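Rollirholm Releases Two-Finger Gripper Kit for Thin Metal Parts

HUNPORT, August 2020 – Rollirholm today began taking orders for the Skellunen, a two-finger gripper kit for small robot arms that handle rods, pins and other narrow parts. The kit includes the gripper, a wrist camera, a mounting plate and 6 spare finger pads.

The fingers close tip to tip, so a slim metal rod can be held upright by its lower end with most of its length left clear. Grip force is set in software in 51 steps. The camera looks along the fingers and keeps the tips in view during a pick.
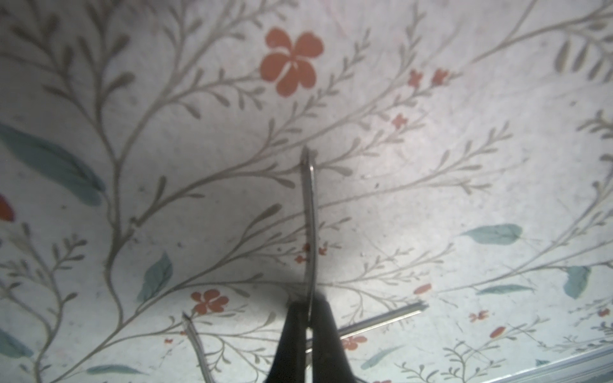
Setup requires one power cable and one data cable. Finger pads are replaced with a hex key, and no recalibration is needed after a pad change. Rollirholm rates the pads for 2000 hours of use.

"Most of the design time went into the fingertips," said Kamol Srisuk, product engineer at Rollirholm. "A thin rod will turn in the grip if the two faces are even slightly out of line."

Phetsri will handle sales and repairs. The kit carries a 2-year warranty. Orders ship from Hunport.

Press contact: Wiroj Chaiyaporn, Rollirholm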